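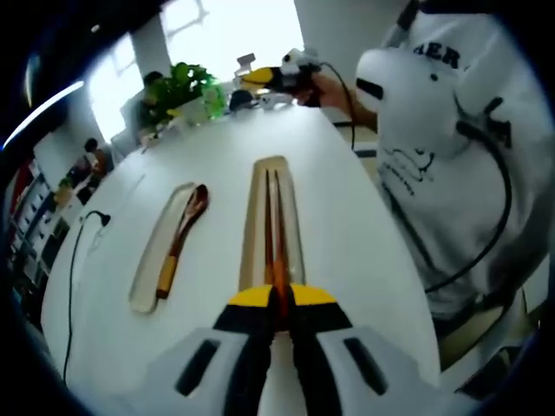

March, evening. Home by 6:30, feet fine, right wrist sore. A year ago it was the other way around. On the packing floor I stood for the whole shift and my feet hurt so much I kept a second pair of shoes in the locker. Now it's the wrist and the thumb. I put the bag of frozen peas on it while the rice cooked and that helped a little.

We did spoons and chopsticks again. Same as all week. Pick up, move over, put down, open, back to the start, then somebody moves things a little and you do it again. The office wants every pickup to be a bit different from the last one but none of them sloppy, and it took me a long time to understand what that meant. On the floor you were praised for doing the same thing the same way every time. I did meal kits for nine years and could do a full one while talking about something else. Now if I drift into that kind of rhythm I get a note the next day that my runs look alike.

The first two Kitgate arms go in on Line B next month. That was on the board when we came in, printed, with no name under it. People stood and read it with their coats on. Line B is where I started. It's where most of us started. There are still people I know down there, and when I go past at lunch they ask me how the robots are doing, as if I was looking after them.

I don't have a good answer. I tell them what I know. They will pack the cutlery first and nothing with a lid. The lids stay with people for now. I say "for now" and then wish I hadn't.

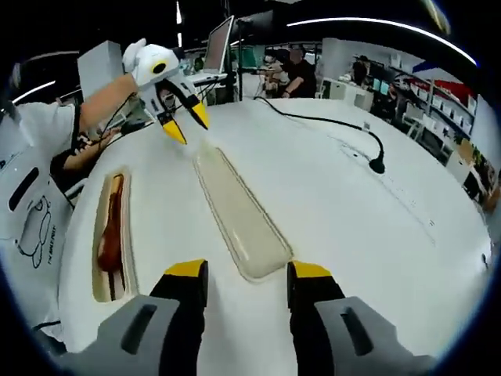
Momstead sent the new work sheet in the morning and it's longer than the old one. Two people to a table the whole day, change sides after the break, no talking about anything while a run is going. That last one won't hold. We've always talked. Slow hands, they wrote, twice, once in bold. I do find the slowness the hardest part. On the floor I would have had a spoon in the bag before I knew I was holding it, and with a gripper you have to come in over it, line up the yellow tips and think about where the handle is. I've started calling mine the bird, after the one that goes around with a round black eye on its side and a yellow beak. It really does look like it's about to peck something. When I'm tired I find I'm tilting it the way a hen would, and that probably goes into the training too.

They put our total up on the wall: 2444 good runs since the table was set up. I thought it would be more. Each of us is meant to bring 1000 before the arms go live and I'm at about half. There's a bonus for getting there, small, and I've already spent it in my head on the brakes.

What bothers me is harder to write down. I'm paid better than I was on Line B. I sit down when I want to. Nobody times my bathroom break, and there's daylight up there. All of that came with the new work and I would not give it back. And what I do with it all day is show a machine how to do what Abena and the others downstairs are doing at the same moment with their own hands. I said this to my sister on the phone and she said somebody would do it anyway. True, but I had called her hoping for something else. 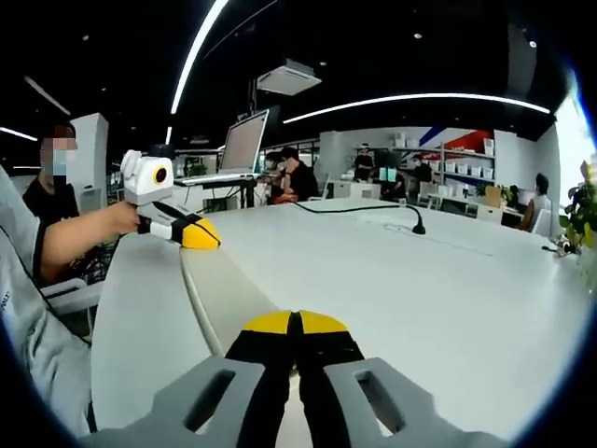 Iddrisu Addo sees it differently and told me so at lunch, with his mouth full. According to him the packing jobs were already going before any arm was ordered. He says Trarnden stopped replacing people two winters ago, the line has been running short ever since, and the ones left are wearing out. He'd sooner have an arm next to him than an empty place. He asked me how many people who were on Line B with me at the start are still there, and I named four and then had to stop.

I asked what happens when the arm doesn't need anybody next to it. He said he'd worry about it when he saw one open a stuck bag. He has a point about the bags. They cling to each other in dry weather and you have to lick your finger, or you're not supposed to, so you rub the corner on your sleeve. I don't know how anyone would teach that with a gripper. I've written it in the back of this book to ask about, and then I thought, why am I helping.

After lunch the numbers on my side weren't great. I had 59 runs by the afternoon break and five were thrown out, three for going too fast at the end. Always at the end. Once the thing is over the spot my hand wants to be done with it. I also had the cable around my elbow again. I've asked for a clip on the shoulder and been told to route it down the front, and down the front is where it catches on the chair.

There was a meeting at 3:30 about the retraining list. Short. Eight places for people from Line B to come up to the tables, applications through the supervisor. Ofori, the agency, will take the rest of the names and look for places in its other warehouses – "look for," they wouldn't say find. Somebody asked about pay while they look. They'll come back to us on that. I wrote down the date for applications and gave it to Abena on the way out, and she folded it and put it in her phone case without reading it. She'll apply or she won't. I'd like her across the table from me.

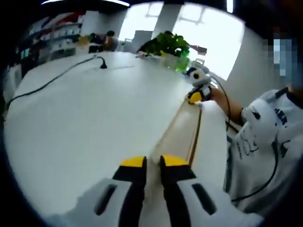

Tetteh Gyamfi says the eight places are the part to argue about, and the arms are not. He caught me by the stairs. His view is that once the arms are running they'll want more people at the tables, for new items, trays, cups, whatever the customer changes next, and that we should get it on paper now that those jobs go to the floor first and not to people off the street. He wants names on a letter. I said I'd think about it, then felt stupid and signed it against the wall with his pen. He had six names before mine. I didn't ask whose.

I don't know that he's right about more tables. It may be that they learn spoons from us and then need much less help with forks. I asked the day lead once and she said it depends, and I believe she was telling me all she knew.

Walked home the long way to loosen the shoulder. Bought onions, dish soap, the cheap batteries. Forgot bread.

Tomorrow I'm on the left side of the table first. Must bring the wrist strap, it's in the coat I wore last week. And ask about the bags, or don't ask. And phone the garage before 9 about the brakes.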